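4.3 Recording a demonstration with the hand-held gripper

Use this section after the gripper is paired (section 4.1) and the wrist camera is calibrated (section 4.2). The task is "clear the board": the xiangqi pieces go from the cloth board into the tray, one piece at a time. If you record another task, the steps are the same, but you must write a new task card first.

You need two persons. The operator holds the gripper and does the task. The helper wears the black knit gloves, prepares the table, and gives the start signal. Do not try to do both jobs alone.

Preparing the table

1. Wipe the white table and let it dry. Lay the cloth board flat. Wrinkles under the pieces make the jaws close at a wrong height.

2. Put the pieces on the board with the characters up. They do not need to be in the positions of a real game, but leave enough space between them for the open jaws.

3. Put the tray beyond the board, on the right side as seen by the operator. Between two episodes the helper may move it a little, but it must stay on the table and inside the reach given on the task card.

4. The helper checks the table one last time, then takes both hands fully away. Hands are allowed near the board and the tray only while the recording is stopped or marked as reset.
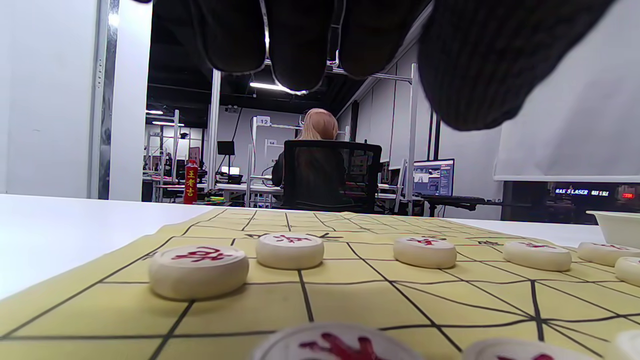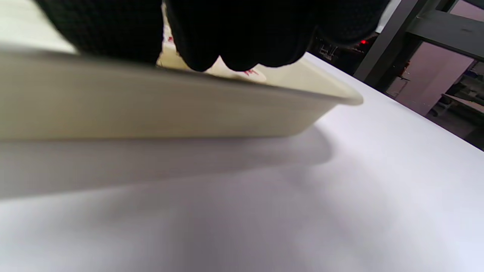 Gloved hand over the board (first) and at the tray (second).

5. Say "clear" aloud. The operator waits for this word before touching the trigger.

CAUTION: The jaws close with enough force to pinch a finger, also through a glove. Keep the trigger lock on during every reset.

Recording an episode

6. Hold the gripper above the board with the jaws open. Press the side button once. Wait for the short tone.

7. Move to the first piece, close the jaws around its edge, and lift straight up. Move at a calm speed. If you move fast, the picture becomes blurred and Bralus Studio loses the tracking.

8. Carry the piece over the rim of the tray and lower it before you open the jaws. Do not drop it from above — the robot will learn this too.

9. Repeat until the board is clear. Press the side button again. The episode gets a number and is saved on the gripper.

10. If you made a mistake, hold the side button until you hear two tones. The episode is marked "rejected" but it is not deleted.

Note: A small correction, for example a second try at the same piece, is not a mistake. Keep such episodes. Arvid Nyberg at the Stadness office can advise you if you are not sure.

Resetting between episodes

11. The helper takes the pieces out of the tray and puts them back on the board in a different arrangement. Always using the same arrangement gives a policy which works only for this arrangement.

12. After every 44 episodes, transfer the data by cable and change the battery. The internal memory holds 976 episodes of normal length, but a long queue makes the transfer slow.

Messages

E11 — Tracking lost. Stop, point the camera at the table for a moment, and start the episode again.

E14 — Trigger lock is on. Release it only after the helper has said "clear".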